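Speaker notes, Nillerow meetup, November

Hello, thanks for having me. (Wait for the door to stop banging.) I'm Wanda Ziółkowski, I work on the data side at Kaczmarczyk, and I spend most of my days gathering examples for a robot that picks small plastic parts out of trays. It sounds dull and I love it!

Start with the numbers. Our first set was 400 runs, all done in the simulator over at Dumdale, and we were terribly proud of it. Then we watched them back properly, with tea, and threw away 200. Ask the room to guess why. Let them have a go, someone always says "bad grasps".

Bad grasps were fine, we could label those. What hurt us was the dithering. A person driving the arm stops to think, and while they think the gripper just hovers, and the learner picks up the hovering as if it were part of the job. So we had a model that would get right up to a part and then dawdle, exactly like me in front of the fridge.

Next bit: start positions. We had 13 of them in the first round and I thought that was plenty. It wasn't. The drivers liked the comfortable ones and kept going back to them, so now the simulator picks and you get what you're given. (Mention the grumbling. Keep it kind.)

Then the shiny tray story, and don't rush this one. Our early trays were flat colour with no reflections at all, lovely and clean and quite useless. Stevisia, the little tool we built for setting up the lights, lets us put glare on the rim and wash out a patch of the floor.

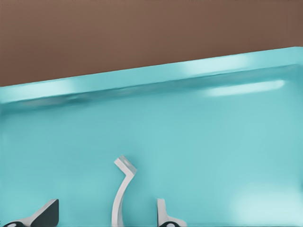 We re-recorded 62 runs with the lights moved between each one, and I'd take those over the whole of the first batch. Thin curvy parts are still the hard ones. You have to decide which way to turn the gripper before you go down, and two drivers will choose differently and both be right. We keep both. I used to tidy that sort of thing up and I've stopped.

Last slide is just my to-do list: shorter sessions, notes written straight after each run, and a second person checking the labels. Questions, then coffee.

Recent talks
Naming your runs so you can find them again
Wanda's labelling clinic: notes and slides
Moving the lights with Stevisia
A visit to Dumdale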